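Prenero two-arm bench kit

Parts and plans for a pair of tabletop arms, built at home or in a shared workshop. The kit was worked out at the Haslam workshop and is sold through Letau. Reach is 700 mm per arm. Each gripper is a parallel-jaw type with 2 fingers, and there are 73 printed parts in all. Allow 21 hours for assembly and wiring.

You will need a solid table, a power strip and a set of hex keys. Leave some slack in the cable at the elbow before you fix it down.
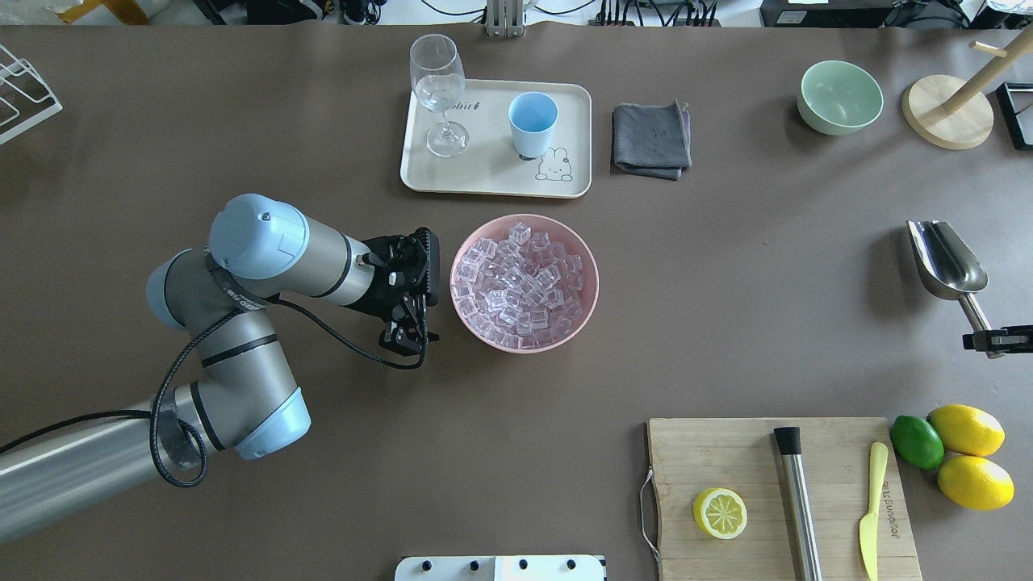

Spare joint caps come in pale blue only. Fingers can be bought singly. Orders placed before noon go out the same day.

Contact Letau | © Conutness | Back to top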